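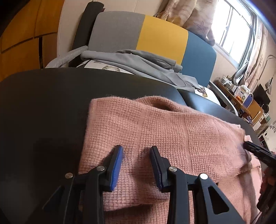
How often does a sweater need to be washed?
Less often than you think: every five wearings or so if there is a shirt underneath, and sooner if there was gravy.

Putora Sweater Drying Rack, Two Tier
Item 732
In stock. Ships in 5 business days.

Somewhere in your house there is a sweater with shoulders like a coat hanger. You know the one. It has a small horn at the end of each sleeve seam, and it got those horns by spending a night on a wire hanger over the bathtub, full of water and heavy as a cat. The Putora is a flat rack for drying knits. It has two tiers of mesh, a folding frame and no motor, and it plugs into nothing.

We have carried it at Fetico for seven years. In that time the maker has changed the color of the feet once, from gray to a slightly different gray, and we received two letters about it.

What you get

One folding frame in white coated steel. Two mesh panels, which hook on at the corners. Four rubber feet, already on. One spare foot, in a bag, which you will put in a kitchen drawer and find again when you move. A sheet of instructions in three languages, the English being the second best of them.

Size and weight

Each panel measures 26 by 26 inches, enough for an adult sweater with the sleeves folded in. A large man's cardigan will hang over a little. The space between tiers is 11 inches. Folded, the rack is 3 inches thick and goes behind a door or under most beds. It weighs a little under 5 pounds. Each tier will hold one wet sweater of the heavy fisherman type or two light ones laid side by side, if they are small and get along.

Setting it up

Open the legs until they click. Hook the lower panel on first. If you hook the upper one first you can still get the lower one in, but you will say something you regret. The mesh should be tight as a drum at first and a bit less so after a winter or two. Move the hooks to the inner holes when that happens.

Using it

Wash the sweater in cool water with a mild soap. Press the water out, don't wring. Then lay it on a bath towel, roll the towel up like a jelly roll, and kneel on it. This is undignified and works better than anything we sell. Unroll, move the sweater to the rack with both hands under it, and pat it into the shape you remember it having. If you don't remember, measure it before washing next time and write the numbers on an index card. Chest, length, sleeve. People who do this are insufferable and their sweaters fit.

Cotton knits take the longest. A cotton pullover in a damp basement in December can take two days, and we would turn it over after the first. Wool is usually dry overnight in a heated room. Acrylic is dry before you have finished putting the soap away. Angora should be shaken gently once it is nearly dry, preferably over somebody else's carpet.

Keep the rack out of direct sun, and don't stand it on top of a radiator. Next to a radiator is fine. The mesh is nylon and will sag with too much heat, and the wool won't thank you either.

What it will not do

It won't unshrink anything. We get this question every winter, often from someone who has had the thing in the dryer and would like to be told a secret. There is a trick with hair conditioner and lukewarm water that gets back an inch or so on a good day. Beyond that you own a child's sweater, and the kindest course is to find a child.

It won't remove pills either. For those, see the Preta sweater comb, item 740, or the Preta pumice block, item 741, which looks like something from a garden center and should be used with a light hand. The comb is better for fine knits. The block is better for anything that has been worn to chop wood.

Soap

We are asked what to use, and the answer is nearly anything made for wool. We stock Ayaaba wool wash in the 20 ounce bottle, scented with cedar or with nothing. The cedar is pleasant for a day and then you smell like a pencil. A capful does one sweater. It says to rinse once. We rinse twice, out of habit.

Replacement parts

Mesh panels, sold singly, item 733. Feet, set of four, item 734. The feet fit both the old gray and the new gray racks, so please don't write. We don't sell the frame by itself. If yours has bent, it was probably sat on, and we would like to hear the story but can't replace it under the guarantee.

Guarantee

One year on the frame and hooks, ninety days on the mesh. Cats are excluded. The mesh at sitting height, near a heater, is to a cat exactly what a hammock is to you, and claws go straight through it. Customers with cats report that the upper tier lasts longer when the lower one is given up as lost.

From customers

"Bought two. One for sweaters and one that my husband uses for drying tomatoes. Please tell him to stop."

"Good rack. The click is very loud."

"Took off one star as it doesn't fold itself."

"My mother used a window screen across two chairs and I have to say this is only somewhat better. But I have my chairs back."

Ordering

Order by item number. Racks ship flat in a plain brown carton, and we can't gift wrap them; the paper tears at the feet. Returns are accepted within thirty days if the rack is dry. Orders for the holidays should reach us by the middle of December. After that we will do what we can and make no promises.

Page last changed Dec 5, 2001

See also: mesh wash bags, cedar blocks, sweater combs, bath towels (large, for kneeling)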